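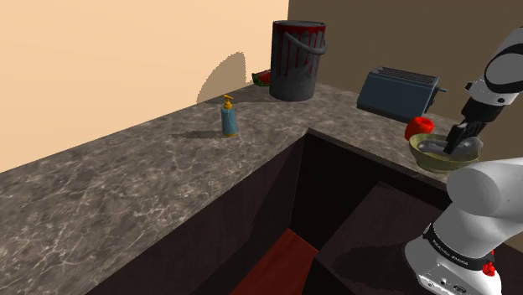 Trava opens up its kitchen simulator and asks for help filling it

February 2, 2021

The robot learning group at Trava has started gathering practice runs for its household arm in simulated kitchens, and from this week anyone with a decent computer and some patience can pitch in.

The project is called Plulo. A person sits at home, steers a virtual robot arm through a small chore, and the software saves every movement of the arm and the gripper along with what the cameras would have seen. Those saved runs, which the team calls demos, become the examples a learning system studies before it tries the same chore by itself.

And the chores are wonderfully ordinary! Take something out of a bowl. Move the soap dispenser over by the toaster. Pick up the apple and leave everything else where it is. The kitchen gets reshuffled between runs, so one round might put a paint can in the corner next to a chunk of watermelon, and the next one swaps the countertop, the walls and half the objects. Boris Gashi, who leads the collection work, says the odd combinations are there on purpose.

"If the arm only ever sees a neat white kitchen with a mug in the middle, it learns about that kitchen and that mug," Gashi said. "We want it to see marble and bad shadows and a bowl parked right at the edge of the counter. Real kitchens are strange places. Go look at yours."

The simulated arm is modeled on the Franka Emika, so the runs carry over to a kind of hardware many labs already know. Each session lasts up to 60 minutes, and the team suggests stopping sooner if your hands get tired, as shaky runs take longer to sort out afterward. You can steer with a game controller or a keyboard. The controller is a lot more fun.

Caradog Bowen wrote most of the steering software and is especially proud of the way the fingers close on round things. Smooth, curved objects sitting inside a bowl were a headache all through the fall, he said, with the gripper bumping the rim or squeezing the object out sideways. The current version lets you tilt the wrist in much smaller steps, and early testers took to it right away.

Among those testers were sisters Branwen and Cadi Ruddock, who signed up together and quickly turned the whole thing into a contest. "I'm faster, but Branwen's are cleaner," said Cadi. "She gets annoyed if the arm so much as wobbles." Both kinds are welcome. Failed runs are kept too, in a folder of their own, and Gashi hopes they will help the system notice when a grasp is going wrong.

Plulo will run in three rounds. The first covers picking up and putting down, the second adds drawers and cabinet doors, and the third strings two chores together in a row, such as clearing a bowl and then moving it. Trava plans to share the full set of runs in July, and Fosutis, which is lending computer time for the training, will try the first models on a real arm at its Craddock workshop.

New helpers begin with two practice kitchens that don't count toward the collection, so there is plenty of room to knock things over while you get the feel of it. Sign-ups are open now on the Plulo page. Questions about controllers and setup can go to Emlyn Kemeys at the Trava help desk, who answers most mornings.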